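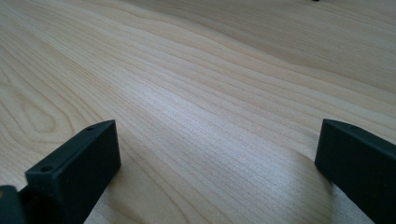 Page last changed: March, 4:10 pm

Keep the Kitchen Table

By Cecilia Ackah

The Clarnport library wants to replace its reading room tables with single study pods. The plan went up on the noticeboard last month and comments are open until the council meets. I think it is a mistake, and my reasons apply to more than one library.

A shared table is a cheap piece of public space. You can sit at one without booking, paying or explaining yourself. A pod has to be reserved on a screen, in blocks of two hours, with a card number. Anyone who has forgotten their card or just wants to look at the paper for a while is out of luck.

The library's case is that people asked for quiet. They did. The survey had 431 responses, and noise came up more than any other complaint. But the survey asked what people disliked about the room. It did not ask what they would give up to fix it. I would have ticked the noise box too.

I learned to read English properly at a table like that, in the old Atinga branch before it closed. My neighbour Yaa Quansah did her bookkeeping certificate there over one winter. We didn't know each other when we started. She borrowed my ruler, and after a few weeks we were splitting a thermos of tea on the front steps. I doubt that happens between two people in pods.

There is also the matter of wood. A solid table can be sanded and oiled when it gets scratched. The grain comes up again and it goes back into service for another decade or two. The pods are moulded shells with fabric linings, and the supplier's own brochure gives the linings a life of seven years. The plan has no line for replacing them.

Fuseini Ayaaba wrote to the paper to say that students need somewhere to concentrate during exams. I agree with him. Put four pods along the back wall, where the photocopiers used to be, and leave the rest of the floor alone. Hang some felt panels from the ceiling. The Lovesov community centre did that with its hall and the echo is much better than it was.

Comment forms are at the front desk. They are one page, and you can fill one out at the tables.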